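Joseph Building Shared Kitchen - Users' Meeting
Minutes of the meeting held on 27th August

Present: representatives of Alturer, Dromo and Mestetti, and the building office. The building office took the chair and the minutes. No apologies were received.

1. Minutes of the previous meeting

The March minutes were accepted with one correction. Under item 4, "drain basket" should read "sink strainer". The drain basket belongs to the floor drain and is not a kitchen item.

2. Matters arising

2.1 The tap aerator has been descaled. Flow at the sink is acceptable to all three tenants.

2.2 The shelf above the sink has not been raised. Tall bottles still do not fit under it with the cap on. Carried forward.

2.3 Dromo asked whether the second dish rack had been ordered. It has not. The supplier's rack is 60 millimeters deeper than the counter allows. The office will look for a narrower one.

3. Dishwashing liquid

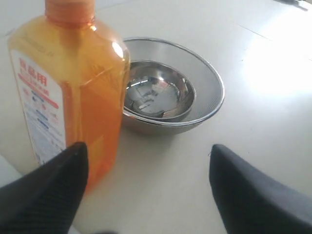
Purchasing of liquid has been split between the three tenants to date, with the result that three different products are in the cupboard and none is finished. It was agreed to move to one product, bought by the office and recharged equally. Mestetti asked that the product be one sold for use on food as well as dishes, as its staff rinse vegetables at the same sink. The orange liquid on the table has 食品用 ("for food use") in red at the top of its label, and the meeting took that wording as the standard for any replacement. Alturer noted that a label in Japanese only is of limited use to some staff. The office will post a short English sheet by the sink giving dilution and rinsing times, taken from the maker's instructions.

3.1 Budget. A ceiling of 2,000 yen per month was set for liquid, sponges and cloths together. Anything over this comes back to the meeting.

3.2 Bottle size. Two sizes were considered. The 800 milliliter refill was preferred. Larger containers are cheaper per unit but are heavy to pour and tend to drip down the side. Alturer recorded a preference for the larger size on cost grounds and did not ask for a vote.

4. Pump dispenser

4.1 The liquid is to be decanted into a pump dispenser at the sink. The capped bottle is to be kept in the lower cupboard and used for refilling only.
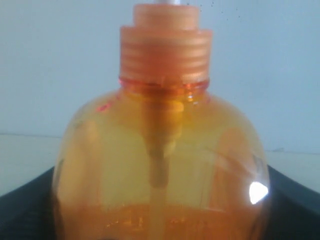

4.2 Refilling is to be done when the level drops below the end of the dip tube, and not before. Topping up a half-full dispenser has led to old and new liquid being mixed, which Dromo considers poor practice where the product has changed. On the first fill under the new arrangement, the dispenser is to be emptied, rinsed with warm water and left to drain overnight.

4.3 The collar is to be tightened by hand. A cross-threaded collar in March let liquid run down the outside and under the rack.

4.4 Mestetti asked who refills. Agreed that each tenant takes one month in turn, in the order Alturer, Dromo, Mestetti.

5. Strainers and bowls

5.1 The stock list shows 23 items of shared metalware, including mesh strainers and mixing bowls. The list was last checked in March and will be checked again before the next meeting.

5.2 Nesting. Bowls may be stored inside strainers only when both are dry. Mesh holds water along the rim, and a bowl set on top of it slows drying. Dromo proposed storing all strainers upside down. This was not adopted, as the larger ones rock on their rims and slide on the shelf.

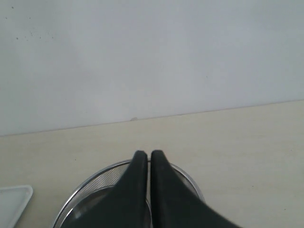

5.3 Cleaning. Mesh is to be brushed from the outside in, under running water, immediately after use. Starch from rice and noodles is the main cause of blocked mesh and does not come off with a sponge once it has set. The office will buy one stiff nylon brush, to hang at the sink. Steel wool is not to be used on mesh or on polished bowls.

5.4 Strainers with broken wires are to be taken out of use and handed to the office. They are not to go back on the shelf.

6. Table surface

6.1 The pale table is to be wiped with a damp cloth at the end of each session, then dried. Undiluted dishwashing liquid is not to be used on it - it leaves a film that takes several rinses to remove.

6.2 Hot pans go on the trivets. Alturer will supply two more.

6.3 The back edge, where the table meets the wall, collects crumbs and is usually missed. It has been added to the weekly list.
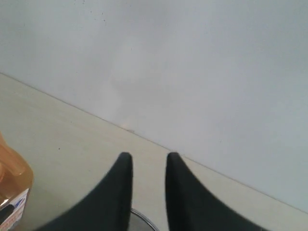

Reading time: 4 minutes

7. Any other business

7.1 Mestetti asked for hooks on the inside of the cupboard door for measuring spoons. Agreed, adhesive type only.

7.2 Dromo reported that the cupboard hinge is loose again. The office will replace the screws with longer ones.

8. Actions

Office: English sheet for the liquid; nylon brush; narrower dish rack; hinge screws; stock check.
Alturer: two trivets; first month of refilling.
Mestetti: door hooks.
Dromo: measure the clearance under the shelf and send the figure to the office.

The date of the next meeting will be circulated by the office.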